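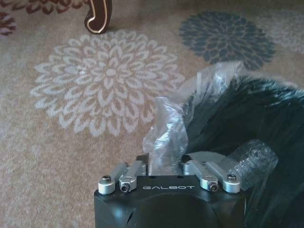

A screw is a hill that somebody wrapped around a stick. I know that sounds silly, but stay with me, because once you get it you'll start seeing hills all over your house! Screws come with all kinds of heads, and the head is usually the only bit you get to look at. The dark ones set into those silver joints have a six-sided hole in the middle, and that kind is called a hex socket. You turn it with a little bent bar called a hex key. One of the caps has a screw with a domed head, like a tiny bald man. The rest of each screw, the part with the hill on it, is hiding down inside the metal.

So let's make a hill. Get a sheet of paper and cut it corner to corner so you have a long triangle. Color the slanted edge with a red marker. Now put a pencil along the short side and roll the paper up around it. See the red line going round and round? Your slope has turned into a spiral. On a real screw that spiral is called the thread, and if you run your fingernail down it you can feel the ridges.

Why would anybody want a hill on a stick? Think about getting a heavy box up onto a porch. Lifting it straight up is hard. Pushing it up a ramp is easier, but you have to push it farther. A screw makes the same trade. You turn it round and round and round (that's the long walk up the ramp) and it only moves forward a little bit, but it moves with a really strong push. If the ridges are close together, the hill is gentle and you'll be turning for ages. If they're far apart, the hill is steep, and your wrist has to work harder.

And the screw stays put afterward, too. All those ridges are pressed against the material around them and they rub. That rubbing is called friction. A plain nail can be pulled straight out if you tug hard enough, but a screw has to be turned back the way it came, or it has to tear its way out.
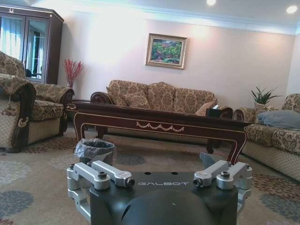

Sterley, January

I went to see the biggest screw I could find, and it was a staircase. The old water tower here has 283 steps going round the inside of the wall, and I climbed every one of them with my friend Ilze Rozīte, who did not stop talking once. I stopped twice. If you could peel that staircase off the wall and lay it out flat, you'd have one long ramp, same as your paper triangle.

At the bottom there's a small workshop where Ákos Kozma fixes clocks. He has a cabinet with 600 drawers of screws, and he let me look at the smallest ones through a magnifying glass. They looked like pepper until I got the glass over them, and then there were the threads, neat as anything. He told me it once took him 4 hours to find one he'd dropped on the rug.

Now you go and look. Try the lid of a jam jar, the cap on the toothpaste, a light bulb (a grown-up should take that one out for you, with the lamp switched off), and the outdoor faucet if you have one. Which way do you turn each one to close it? Most of them go to the right, and people remember it by saying "righty-tighty, lefty-loosey." If you find one that goes the other way, write down where it was. Some bicycle pedals do!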